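Goster Two-Arm Tabletop Kit: README and data card
Evaluation copy, notes by Gizella Szénási, last touched May 17, 2021

Read this before plugging anything in. Covers the kit, the sample recordings on the drive, and what we think of it so far. Kit is sold by Brorkgate, setup service is extra (see Service). 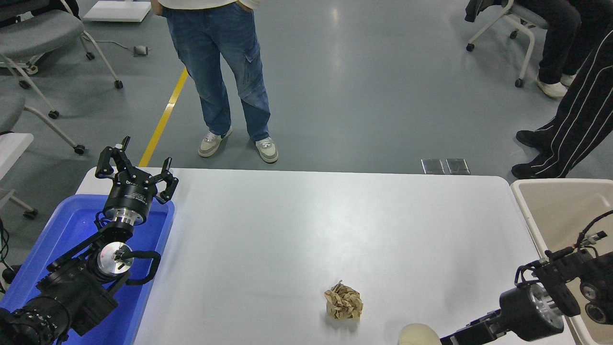

Short version: two arms, parallel grippers, one control box, one license dongle. Good for light pick and place on a table. Not good for anything heavy or anything you need done fast. We'd buy it again for the lab, probably not for the line.

Status

Firmware as shipped. Do NOT update, the newer one breaks the recorder. Lajos Győri has the old installer if you already did it.

Sample data is complete. Docs are half done. Calibration section is still the vendor text with my corrections on top.

What comes with the kit

Left arm, right arm, each with gripper attached
Control box plus power brick
Two sets of spare finger plates
Cable ties, velcro, hex keys (one size missing, order seperately)
USB drive with recorder software and sample recordings
Printed quick start, skip it, wrong screw sizes on page one

Not included: table, emergency stop (!), head camera mount. The stop really should be in the box. We wired our own.

Setup

Clamp both bases first. Arms come after. Vendor says the other way round and you end up holding an arm with your chin.

Route cables over the top of the joint with a loop of slack. Too tight and the wrist faults on full rotation. Too loose and it snags the gripper.

Power on control box, wait for solid light, then arms. Left first. If right comes up first the software swaps them and every recording from then on is mirrored. Restart fixes it.

Home position: check the table is clear within reach of both arms. Homing is not gentle.

Start recorder with the profile called MacDonald. Yes that is the name of the default profile. The other one, Clultport, is for the single-arm version and will load without complaining and then do nothing.

Calibration

Run once per install and again after any bump to the table. Takes a coffee. Follow the prompts but ignore the step about removing finger plates, left over from an older gripper.

If the left gripper reads open when it is shut, zero it by hand from the service menu. Happened to us on the first day and again after a cable swap.

Sample recordings

424 episodes on the drive. Of those, 221 are crumpled paper pickups, the rest is small parts and soft objects. Each episode is one folder: joint log, gripper log, video from the head camera, and a text file with the task line.

Task lines are free text. Spelling varies. "Pick up paper", "pickup paper ball", "grab paper" are all the same task. Clean this up before you filter on it or you will lose half the set.

Episodes were recorded with an operator driving both arms. No autonomous runs in here. Operator id is in the metadata, names are not.

Video is head view only. No wrist cameras in this kit version. Gripper contact is often hidden behind the hand, so use the gripper log if you need to know when it closed.

Known problems with the data

Clocks: video and joint logs drift apart on long episodes. Short ones are fine. There is a resync script in tools, works most of the time.

Background: open floor, people around, chairs moving between episodes. We left it as is. If you want clean backgrounds crop to the table.

Failed picks are kept. Marked with fail in the task file, but only from the second batch on. First batch you have to look yourself, sorry.

Glare off pale table tops under ceiling lights. Auto exposure jumps in a few episodes. Lock it if you record your own.

People in the video: crop or blur before it leaves your network. Anyone asking to have an episode pulled gets it pulled, write to Gizella with the folder name.

What we thought of it

Grippers: fine. Paper is a decent test for them, light and uneven, and it rolls off when you come in from the side. Coming from above works better. Thin flat things are a pain, the finger plates want something to get around.

Arms: quiet, reach overlaps nicely in the middle of the table. Handing an object from one to the other is doable after some practice. The wrist feels a bit loose at full stretch.

Software: ugly, stable. Crashed on export, never on recording. Export in batches of up to 400 episodes, above that it just hangs with no message.

Support: quick on email, slow on parts. Finger plates came in the wrong finish, fit ok.

Lajos wants it noted that he likes the service menu. I don't. Buttons for zero and for factory reset are next to each other.

Service

Brorkgate does on-site setup, a training session, and a yearly check. We took setup and training. Setup was worth it. Training was mostly slides, ask for hands-on time instead and they will do it.

Remote service needs a port open on the control box. Closed by default on ours, please leave it closed unless you have talked to Lajos.

Use and limits

OK for: internal research, teaching, trying out grasp ideas, comparing against your own recordings.

Not OK for: safety claims, speed claims, anything about people in the backround of the video.

License for the sample drive is the vendor one, in the docs folder. No passing on the raw files outside the company. Derived numbers and plots are fine.

To do

Finish calibration text
Normalize task lines
Mark fails in first batch
Order the missing hex key
Ask Goster about wrist camera option

Contact

Data and this file: Gizella Szénási
Hardware, firmware, the stop button wiring: Lajos Győri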